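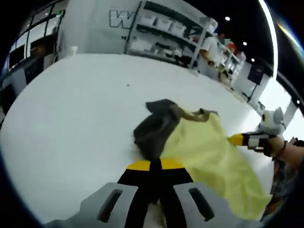 Section 4. Folding and Putting Away Your Cloths

Thank you for choosing the Clernenov cloth set. By now you have washed everything once, as we asked you to in Section 3, and you probably have a pile waiting for you. Folding is the part many people rush, and we understand that completely, but a few quiet minutes at a table will give you a drawer that opens easily and cloths that are ready when you want them.

Before you start

Clear a table that is at least 120 cm long and wipe it down. A smooth, pale top is nice to work on, as you can spot lint and crumbs before they get into the weave. Let it dry fully. Sort the cloths into light and dark, and check each one for damp spots, especially along the hems.

CAUTION: Do not fold a damp cloth. Dark colors may leave marks on pale ones if they are stored damp together.

Folding the large cloth

1. Lay the cloth on the table and find two corners that share a short side. Don't worry about wrinkles yet.

2. Lift those two corners, give the cloth one gentle shake and let it settle. Smooth it from the middle outward with flat hands – pulling at the hems will only stretch them.

3. Bring the short side over to meet the other short side. Line up the corners first and the edges second.

4. Turn the cloth a quarter of the way around and fold it in half again.

5. Fold the strip you now have into thirds, and press down lightly along each fold.

Note: The large cloth measures 174 cm on its long side, so part of it may hang over the edge of a smaller table. If it keeps sliding off, ask someone to hold the far corners while you do steps 2 and 3. It goes so much faster with two!

Folding the small cloth

1. Place the small cloth flat, with the care label facing up.

2. Fold it in half, then in half again. You should have a square with the label tucked inside.

3. If a corner has curled, hold it down with one finger and smooth toward it with your other hand.

Storing the set

Stack the large cloths at the bottom and the small ones on top, folded edges toward you. The set fits nicely in the Skamska drawer insert, or in any drawer 60 cm wide or more. Lavender bags are fine, but please keep scented oils away from the fabric.

Refold the set every few months along different lines, so the creases don't settle in for good. If a crease has already become stubborn, go back to Section 3 and use the low iron setting, with a thin towel between the iron and the cloth.

Replacement cloths can be ordered from our Grisbridge shop under part number 277.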